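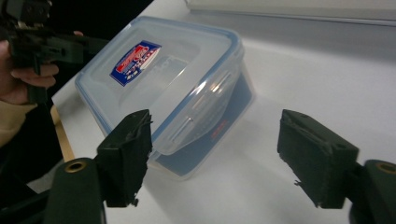 Eckhard Dreßler wrote:

> Henrike, I have read your note on the pantry boxes twice now and I still don't see why you keep the lids on when they are put away. Ours go in the drawer with the lids off, stacked one in the other, and we fit twice as many. With the lids on they come out smelling of old soup. Also, do you peel the labels off or leave them? My wife says peel, I say leave.

Dear Eckhard, dear all,

Thank you for writing, and I'm so glad somebody got as far as the end of my note, because it did go on a bit! You are quite right about the smell. I had it too, for years, and I blamed the boxes, when it was really me being in a hurry and snapping them shut straight after the dishes. Now they stand open on the rack overnight, and only go away with the lids on after breakfast. Since I started doing it that way I haven't had a single sour one.

As for why I want the lids on at all, well, you have a drawer and I have a shelf over the door that I can only reach with the step stool. If the lids are separate they slide down behind the flour, and then I'm up there on a Saturday morning with a flashlight. I lost 2 of the Pedaner lids that way and found them only when we moved the whole unit out to paint. 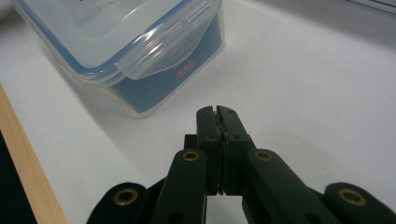 The other thing I meant to say last time, and forgot, is to look after the flaps. If you have the kind with the locking clips, please don't pull them up by one corner, which is how my Kiltton ones all went, one after another. Put your thumb in the middle and lift. And wipe the groove under the seal with a corner of the dishcloth now and then, there is always more in there than you would think (oatmeal, in our house).

Labels: I'm afraid I side with you and not with your wife, though please give her my love. I leave them on as long as they stay put, and when they start to curl I rub in a little cooking oil, wait until the coffee is made, and then they come off without leaving that gray gum behind. Then a strip of masking tape with the month on it. The oldest one in my freezer says October and I am not going to tell you which October.

Where I did change my mind is the baskets. I used to swear by the deep Stevwood bins, but you can't see what is at the bottom of them and I ended up owning three bags of barley. Wire is so much better. A box goes in flat with the label facing up, you can look in from any side, and you can lift the whole lot down at once.

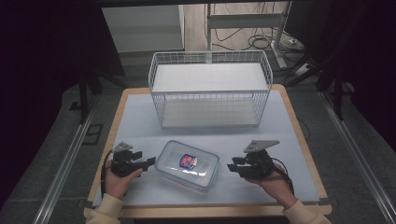 Wire basket and one of the lidded boxes, on the table

If anyone is sorting a whole cupboard, do empty it completely first, even if it means the kitchen looks dreadful until supper. I have 18 boxes in use now and the rest went to my niece, who has just moved into her first apartment and was eating cereal out of a saucepan. She has asked for a Sopacua basket as well, so if someone on the list has one to spare, please write to me directly and I'll gladly pay the postage.

Warm greetings to everyone, and Eckhard, do try the rack overnight and let me know how you get on.

Henrike Engelhardt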